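Jilum Self-Guided Tours: Traveler Handbook
Section 4: Setting Up Your Dimham Old City Walk
By the Jilum Handbook Desk
April
6 min read

Read this section before you leave home. It covers activating your walk, loading the maps and audio, meeting the transfer from Ellow, and what to do at the checkpoints inside the old city. If you booked the two-day Kong Valley extension, finish this section first and then go to Section 5.

4.1 What you need

- Your booking code (eight characters, printed on the confirmation)
- A phone with the Jilum app installed and enough free space for the Dimham pack
- Wired or wireless earphones
- A passport or national ID card. A photo of the document is not accepted at the North Gate.
- Small bills and coins. Several of the smaller chapels and the bathhouse museum take cash only.

Note: One booking code covers two phones. For a third phone, buy an extra listener code in the app.

4.2 Activate the walk

1. Open the app and tap My Walks.
2. Enter your booking code. Letters are always capitals, and there is no letter O in any code.
3. Choose your start day. You can change it once without charge, up to midnight the night before.
4. Choose a language for the audio. The maps follow the same setting.
5. Tap Download Full Pack. Stay on Wi-Fi until the bar reaches 100 percent. If it stops at 80, close the app and reopen it — the download picks up where it left off.
6. Turn on airplane mode and play the first minute of Stop 1. If you hear the introduction, the pack is stored on your phone.

Caution: Do not plan on downloading inside the walls. The lanes are narrow, the stone is thick, and the signal drops out for most of the route between Stop 3 and Stop 9.

4.3 Take the transfer from Ellow

1. Go to Bay 20 at Ellow bus station. The sign reads Dimham / Kong Valley.
2. Show the driver the transfer screen in the app. A paper printout also works.
3. Sit on the left side if you want to see the crusader watchtower and the Roman milestones along the road.
4. Get off at Dimham North Gate. The bus continues to Kong, and the next one back does not stop at the gate.

Note: On Friday the last return bus leaves Dimham at 2:30 p.m. Shared taxis wait outside the gate after that and leave when full. Agree on the fare before you get in.

4.4 Enter the old city

1. Join the line marked Visitors. The line marked Residents is for people who live inside the walls.
2. Have your ID open to the photo page.
3. Place bags on the table when asked. Pocketknives, including small folding ones, are held at the desk until you leave.
4. After the gate, walk 77 steps up the covered stair to the fountain. Start the audio at the fountain. If you start it at the gate, the directions will run ahead of you.

Caution: The gate sometimes closes with little warning, usually for an hour or two. If this happens, go to the tea house across the road and open Gate Status in the app. Do not try to enter through the tanners' gate on the east side. Visitors are turned back there.

4.5 Behavior at religious sites

1. Cover shoulders and knees at Stops 4, 5 and 8. Wraps can be borrowed at Stop 5 only.
2. Remove shoes where you see a rack, even if other visitors have not.
3. Do not photograph soldiers, police or gate equipment anywhere on the route.
4. Pause the audio during prayers. Tap once to pause and twice to go back ten seconds.

The commentary gives more than one account of the events at Stops 6 and 7. The two communities in Dimham date the siege differently and use different names for the square. The audio gives both names, and street signs may show either one. Please do not ask residents to settle the question.

4.6 Lunch stop

Lunch is not included in the basic walk. If you added the home lunch, follow these steps.

1. Confirm by 9 a.m. on the day of the walk using the Lunch button.
2. List allergies in the notes box, even if you gave them when you booked.
3. At Stop 7, leave the route and follow the green line on the map to the host house.
4. Restart the audio from Stop 7 when you return.

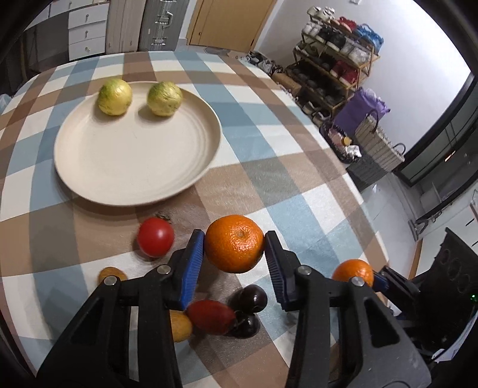

Fruit on the table, over a checked cloth. 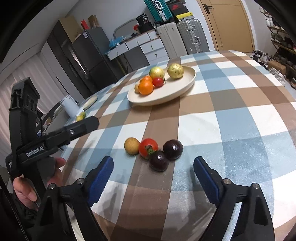
4.7 If something goes wrong

The app shows the wrong stop. Tap the map, hold your finger on the correct stop number, and choose Start Here.

The audio plays but the map is blank. Only the audio pack was downloaded. Use the folded map in your welcome envelope, or return to the tea house, where there is Wi-Fi.

You missed the last bus. Call the number on the back of the envelope. The line is open until 10 p.m. and can book a taxi to Ellow — you pay the driver directly.

Your code is refused. Check the start day first. A code used before its start day shows the same message as an expired one.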